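**Bench rules for hand-held gripper recording: what changes in April**

The revised bench rules for hand-held gripper work have been signed off and take effect in April. They replace the two-page sheet that has been taped up at Skaltdale and the longer set used at Liepiņa, which disagreed with each other on several points. One set now covers both sites. Thodoris Triantafyllou wrote most of the text and Justinas Butkienė checked it against the recordings we had to throw out last year.

There were 63 of those. Most were lost to small things: a cable across a finger, a marker left on the table from the previous task, a finger pad that had shifted in its mount. None of it is difficult to prevent, and the old sheets mentioned most of it, but in wording that left each operator to decide how much it mattered. The new wording says what to do and when.

The main points are these.

**Table.** One task on the table at a time. Anything that isn't named on the task card goes on the shelf before recording starts, including tape, pens and your phone. Wipe the surface at the start of a session and again whenever the task changes. Floor cables stay on the far side of the table from the operator.

**Fingers.** Check both fingers before the first take and after every break. Look at the pads, the underside and the join with the mount. Lint, thread and bits of tape come off before you record. Worn pads are swapped as a pair, even if only one looks bad, and the swap is written in the log with your initials.

**Cables on the tool.** Any cable on the gripper is to be kept clear of the pad faces. If it won't stay put, stop and re-route it. Holding it back with your thumb is no longer allowed, as it changes your grip and shows up in the motion data.

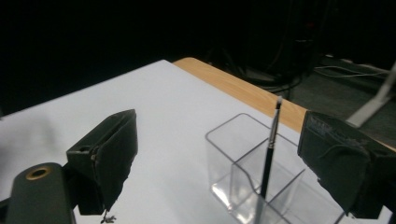 **Transparent objects.** This section is new. Clear plastic and glass gave us more trouble than any other material, partly from glare and partly from people misjudging where the wall was. Set the object down, look at the preview, and turn it until at least one edge is plain to see. Don't put coloured tape on it to help. If the room lights have to be changed, change them for the whole batch and note it in the log.

**Slender objects in containers.** Brushes, pencils, straws and the like may lean whichever way they fall. Do not straighten them between takes unless the card says upright. Close the fingers on the handle, below any ferrule or cap, and lift clear of the rim before moving sideways. If the container tips or drags, finish the motion and mark the take as a fault. Do not delete it. Justinas would like faults kept, and several people have been tidying them away.

**Speed.** Move at the pace you would use to hand something to another person. The Liepiņa rule about counting to two before closing has been dropped.

**Breaks.** Eight minutes off the tool in every hour, taken away from the bench. This was in the Skaltdale sheet already and was not being followed.

The log itself has moved to Plutora. Paper logs will be accepted until the end of April and then they won't. If you can't get in, ask Thodoris for a login, as the shared one has been turned off.

A question came up at the last meeting about whether the rules apply to practice runs. They do, apart from the log entries. Zovedus will have a person on site for part of the changeover and may ask to watch a session. You can say no if you are still learning the tool.

Printed copies will be at both benches. Please take the old sheets down when the new ones go up, and recycle them.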